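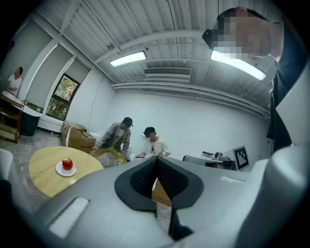
Re: [handheld-practice] draft rules for hand-held gripper sessions, v2
Muireann Mac Mathúna, Oct 2, 2022
3 min read

ok replying inline, have a train soon so forgive the typing

> From: Usman Ansari
> Went through the Tritbridge draft. Mostly fine. Three things
> bother me. First, section 2 says "keep bystanders out of the
> work area" but never says what the work area is. Is it the
> table? The room? Second, the marker check is written as
> optional. Third, the bit on episode length, 60 seconds, who
> picked that and why. Pollen never used a limit and their data
> looks fine to me.

Work area. Yes, agree, it's vague. Bijan wanted the whole room, which no site will ever follow, people have to sit somewhere. My proposal: arm's reach of the operator plus anything the tool could hit if you swing round fast. Everyone else can be in the room but they stay put while an episode is running. No walking behind the operator. If you need to get past, you say so and wait for the stop call.

Also want a line that bystanders are told before they come in that faces will be blurred before anything leaves the site. Told, out loud, not a sheet on the door.

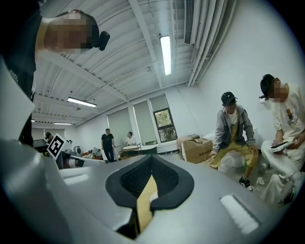 Between takes. Marker board on its stand at left, some people sitting, some standing, one leaning in close.

Marker check. Should be mandatory, I'd go further than Usman. Start of every session, and again any time a board or screen gets moved, even a bit. Wording could be:

2.4 Before the first episode the operator shows the fixed marker to each tool in turn and holds still for 5 seconds. If the marker has moved since the last check, repeat it. Episodes recorded between the move and the repeat are flagged, do not delete them.

Keyvan will say flagging is a pain. It is. We lost 192 episodes in January to a board somebody nudged with a foot and there was no flag on any of them, so we had to bin the lot. I'd rather the pain.

Episode length. That was me, sorry, I picked 60 as it suited the tabletop stuff (fruit, plate, cup). Happy to make it a "should" and not a "must". Arash's longer Prestusport tasks would never fit anyhow. But can we keep the rule that one episode = one instruction? "Put the apple on the plate" is one. If the operator then decides to tidy the table thats a new episode, new start call.

Things missing from v2 alltogether:

- Start pose. Both tools up and in view of the head camera, jaws open, count of 2, then go. Jin's notes have this, we just forgot to copy it over.

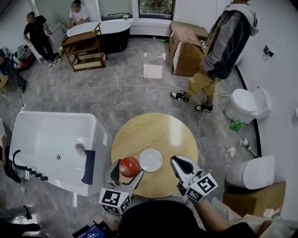

- Reset. Object and plate go back on the table but NOT in the same spot each time. I see operators lining things up with the wood grain like they're laying a table for guests. Move it, turn it, swap sides.

- Floor. Cables and small loose items get cleared from where the operator stands, before the start call. You're looking at your hands and the table, you won't see a bottle by your heel. Cables that can't be moved get taped.

- Breaks. Draft says nothing. Wrists go first. I'd say swap operator when they ask, no questions, and write it in the log.

- Failed grasps. Keep them. Mark as fail, carry on. Somebody (Bijan?) has been redoing them until they look nice and deleting the rest, please stop

Not touching section 4, the naming scheme, life is short. Arash can you merge the above into v3 and send round? If anyone objects to the mandatory marker check say so on the list and not to me in the corridor

Muireann

> Also the phrase "experienced operator" turns up twice with no
> definition. Either define it or cut it.
> Usman

cut it

This archive uses cookies to remember your reading settings. Accept / Manage
Get the weekly digest of this list by email. Subscribe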